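3.2 Travel diaries

We asked 34 long-distance walkers to keep a photo diary on the route from Wirnach to Tellham. Each walker wrote one short note per picture, in the evening if possible. In total we received 482 notes.
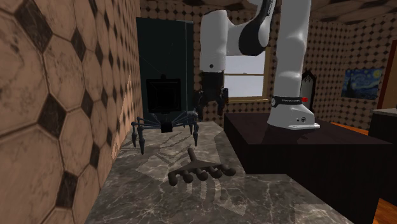
Figure 2. Simulated counter with a rake-like object.

The notes from the first days are longer — many of them describe meals and lodging. After Wirketti they become short, and weather is the main topic. Tzanetos and Orozco report a similar change for cyclists.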